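TV Stand Tips I Tried, and the Few I Kept

Every fall the home pages fill up with advice on what to do about the top of the TV stand. Buy a tray. Buy a set of matching boxes. Buy a cable sleeve, then buy clips to hold the cable sleeve. I have a long, low stand with a television on it and I've tried most of this over the years, some of it twice. Most of it moves the mess a foot to the left. What follows is what I still do, plus a few things I'd skip.

Empty it before you buy anything

The usual advice starts with a shopping list. I'd leave the wallet alone until everything has come off the stand and gone onto the floor. Wipe the top. Put the TV back. Then put back only what you reached for in the last month. Mine came down to the remote, a plant and one box. The rest was batteries of unknown age, a manual for a DVD player I gave away, and a charger that fits no phone in the house.

Give this job an evening. The ten-minute version you see in magazines skips the part where you stand there holding an adapter and wondering.

Gift boxes as storage

I was ready to hate this one. People save the stiff boxes that candles, scarves and chocolates come in, and line them up as if they were furniture. Half of them are too small to hold anything useful, and a stack of three means the thing you want is in the bottom one.

A single large flat box with a proper lid does work, though. It keeps dust off, it hides the ugly small stuff, and it costs nothing if you already have it. Dark colors show dust sooner than the tips pages admit, so keep a dry cloth in reach. If the box has fancy lettering on the lid and it bugs you, turn it over and see whether the bottom looks better before you go at it with contact paper. I covered one in contact paper and it bubbled at every corner.

Check the inside, too. A lot of these boxes have a cardboard insert or flap that was only there to hold the gift in place. Pull it up and see what you gain. Sometimes you get an extra inch of depth, and sometimes you find the insert was holding the walls straight and the whole thing goes soft. If it goes soft, put the insert back.

I did pay for a purpose-made media box once, a Bevberg, and I can't say it does a better job than the free one. The lid fits more tightly. That's a drawback when you have the remote in your other hand.

Cables

A claim I read somewhere: a tidy cable run saves you 143 minutes a year. Of what, I'd like to know. I don't spend any minutes a year on cables until something gets unplugged, and then I spend all of them at once, swearing.

Skip the decorative sleeves. I had an Inda sleeve, and the first time I swapped a cable I had to feed every other one back through it. Hook-and-loop ties are cheap and come off again. Leave some slack behind the set so you can turn it to reach the ports. Put a strip of masking tape on each plug with the name of the device on it, and do it while you still remember which is which.

Small black gear in front of a black screen mostly disappears from the couch anyway. If you can't see it from where you sit, I wouldn't lose an evening over it.

Plants next to the TV

You'll be told that a plant "softens" the screen. Maybe. Mostly it fills the empty corner, and it also drops leaves on your electronics. Use a container with no hole in the bottom, or put a saucer inside a bigger pot, and take the plant to the sink when you water it. Keep the leaves clear of the vents and out of the path of the remote signal. I spent a week blaming the batteries when it was a leaf.

If the light in that corner is poor, move the plant. No feeding schedule is going to fix a dark wall.

Don't hang things on the television

I know. It's the right height, it has corners, and a hat fits nicely. But a thin panel isn't a coat hook, and anything with sequins or beads can scratch the screen when it slides. Put a hook on the wall or the back of the door. A Puko stick-on hook held my hats through one winter and then came down with a patch of paint, so I went back to a screw.

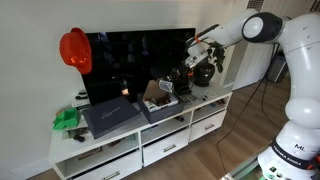
A lidded box, an open one, a plant by the screen, and a red sequined hat on the left edge of the TV.

Cleaning a white stand

White shows less dust than black and more of everything else. A damp cloth with a drop of dish soap takes care of fingerprints. The melamine-foam erasers do lift scuffs, but they're an abrasive and they'll dull a glossy finish, so try one on the back edge first. I tried the Najafi polish everyone was passing around and got a shine that picked up every speck by supper.

Slide boxes on felt dots, the kind sold for chair legs. Bare cardboard corners leave gray marks on white paint. Four dots per box is plenty.

Do the screen last, switched off, with a dry microfiber cloth. No window cleaner. On a dark, glossy screen you'll see the streaks best from the side, with a lamp on.

How often

The weekly reset is a nice idea for people with a weekly amount of energy. I do the stand when the lid of the box won't close. Last year that was in March and again in October, and both times the culprit was takeout menus.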